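5.2 When the gripper stops too late

The most interesting failure in our runs on the Landden arm was also the one we understood last. Out of 3,929 approach moves over a white tabletop, 285 ended with a force stop, and we were delighted to find that nearly all of them shared one cause! The Mugo planner reads height from the wrist camera, and on a plain, bright surface it has very little to hold on to. It kept believing there was more room below the fingers than there was, so the arm went on down until the force limit cut in.

The force limit did its job every time, and we can't praise the Daltico safety board enough for that. Still, a stop at contact is a late stop. We wanted the arm to notice trouble while it still had room to back off. 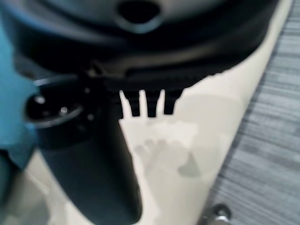
Figure 8. Wrist camera view during work over the white surface, with the gripper finger at left center and carpet at right.

Our first fix was simple: below a set height, the arm slows down and compares the planned height with the one worked out from its joint angles. If the two disagree, it holds still and asks for a new reading. We added this check to Zillis, our motion layer, in May, and force stops on the same task fell to 2 in the next full set of runs. Both came from a loose cable, a separate problem we take up in Section 6.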